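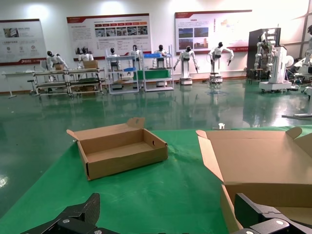
*Ekua Osei, cell lead – for Normand Després, Skallberg – September*

**Box folding, Gitby site. Stop on the small-gripper cell**

Normand – short version first. We lost grip force on the left finger during the carton work and the arm did not stop when it should have. No one hurt. Cell is off until the two items at the bottom are signed.

What happened: cycle 1,634, lid closing on the bigger carton. Finger slipped off the flap, arm kept going down and pressed into the table. Contact limit should of tripped right away. It didn't. Piroska hit the e-stop from the operator side.

Cause, as far as we have it:

- finger screw had backed out, so the plate could rock under load
- contact limit was still at the value from the Toprak trials, way too high for cardboard. My miss, I signed that config
- log shows 4 small slips before the big one, all marked "info" so no alarm

Done so far: screws out, threadlocker, torqued and paint marked. Limit put back to the carton value. Slips now raise a warning and the second one in a row halts the arm. Bořivoj ran 742 cycles after that with the arm at reduced speed, no slips logged. Full speed not tried yet.

The tray cartons are less trouble than the wide-lid ones. Lid on the big size springs back and pulls sideways on the finger. Grulham has offered a softer pad, quote is in the shared folder, not ordered.

Schedule – folding milestone moves back 2 weeks. Budget unchanged unless we take the pads. The other stations are not affected, they run a seperate config.

Still open:

1. Boglárka to sign off the e-stop and contact test at full speed
2. Your OK on the new limits before we restart

Slip logs on request, they're long.

Ekua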